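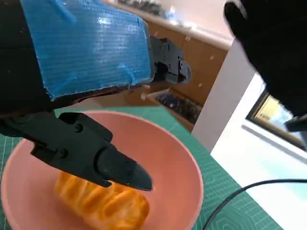

**Figure 2.** Orange fruit in a pink bowl, on the green cutting mat.

### 3.2 Fruit, bowls and surface

All fruit for the Odatcombe sessions was bought the day before and kept in the cool room overnight. Oranges only in this part of the study; the soft fruit is dealt with in section 4. Target weight after peeling was 200 g per portion. Anything well under went back in the box and was used for the juice tests.

Peeling by hand, no knife. Loose pith was rubbed off with the thumb but we didn't chase the fine strands, as scraping tends to split the skin of the segments and then the juice runs and the weights drift. Kaczorowski's method asks for all pith to be removed. We tried it on the first batch and lost too much juice, so dropped it. This does mean our weights include a little pith and should be read next to the earlier Cluka figures with some care.

Bowls: round, wide rim, one portion to a bowl (Fig. 2). A wide rim makes it easier to lift the fruit out without squashing it against the side, and a matt finish gives less glare under the bench lights when colour is being scored. Bowls were weighed empty at the start of each session, washed, dried and weighed again at the end. Differences were small, see Table 2.

The mat stayed down for the whole session and was wiped between portions. Early on we worked straight on the bench top but bowls slid about when fruit was lifted out, and a couple of portions had to be thrown away.

Colour was scored against the Wuvness card, held level with the rim, by the same person throughout. Scoring first, then weighing. In the August repeat the order was swoped by mistake for the opening batch and those portions are left out of the totals.

Of 200 portions prepared, 70 were set aside uncovered for the drying test and the rest were used for colour and weight only. Drying times are given in the next section. Room temperature was noted at the start of each batch but not controled, a weakness we come back to later.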